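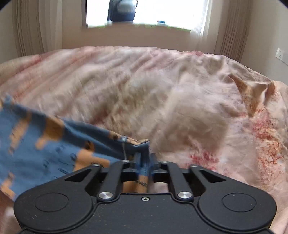 [Sirham Household List] Re: Soft trousers with cuffs, how do you fold them?

Date: January 28, 2022
List: Sirham Household List
Message 398 in the archive

Hello all,

I meant to answer this on the day it came in and then the washing got on top of me, so please forgive the delay. I've left the original question in below for anybody who reads the list in the weekly bundle.

> Can I ask a very dull question? Everyone in this house lives in
> soft printed trousers with elastic at the ankle, and I cannot get
> them to lie flat in a drawer. I fold them in half like ordinary
> trousers and by the time I've done the next pair the first has
> sprung open. We are also off to my sister's at Wotow in February
> with one bag each, so I'd like to pack them without the whole
> thing looking like a jumble sale. Do I roll? Do I fold? Do other
> people just shove them in? And do you iron them? My mother would
> have ironed them.

Not dull at all, and you are in good company. We have nine pairs of these on the go in our house and for years I shoved them in, so no judgement from me whatever you decide.

The trouble is nearly always the cuff. The leg wants to be one width and the elastic wants to be another, so if you start at the waist and fold down, all the slack in the fabric collects at the ankle and pushes the fold apart. I do it the other way about now. Lay the trousers on the bed with the front facing up, bring one leg across on top of the other, and then get the two cuffs exactly level before you touch anything else. Smooth upwards from there towards the waist with the flat of your hand. The crotch will stick out in a little point, which you tuck in so that you have a long plain strip. After that I fold it in three, cuffs first, and the waistband goes over the top and holds it down.

A bed is much better than a table for this, in my opinion, simply for the room, but do pull the bedding straight first (says the woman who never does). I find I'm smoothing out a ridge in the trousers for ages before noticing it belongs to the duvet underneath!

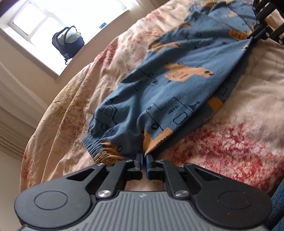

Busy prints are a blessing when it comes to sorting, I should say, and I've stopped buying plain ones altogether. With plain navy you are forever holding them up to see which pair is whose, but I can tell a print from across the landing. I would know those mustard-yellow shapes on the blue anywhere, and the boxes and circles and little figures drawn in black outline are all over the print, so even with only a cuff poking out of the pile I'd have a fair chance of putting them in the right drawer. Laid slantwise over the bed like that, there's also space to hold the cuff at one end and give the other end a gentle pull, and that takes out most of the creasing. No, I don't iron them, and I hope your mother will forgive us both.

For the bag I would roll. Make the same long strip, but begin at the waist and finish at the cuffs, then turn the last cuff back over the roll like a sock. I get four rolls across the bottom of an ordinary backpack with jumpers on top. Keep one pair out for the first night, or you'll be unpacking the lot at bedtime.

One other thing while you have them spread out. Have a look for stray ends as you go. I see a few loose threads hanging by the folded corner in the first photo, and it's so easy to give that sort of thing a tug in passing. Please don't! Snip it, or take it through to the wrong side with a needle. I pulled one on a Tiltis pair I was very fond of and lost half a hem on the way to the airing cupboard.

We wash ours at 30, inside out, and hang them by the waistband so the cuffs don't get stretched by the pegs. If your elastic has already gone, the haberdashery counter at Gajdoš used to sell it by the metre, although I haven't been in since before Christmas and can't swear they still do.

Does anyone have a good way with the ones that have pockets? Mine always come out lumpy.

Warm wishes to all, and have a lovely time at Wotow,

Your list-mate at the top of the hill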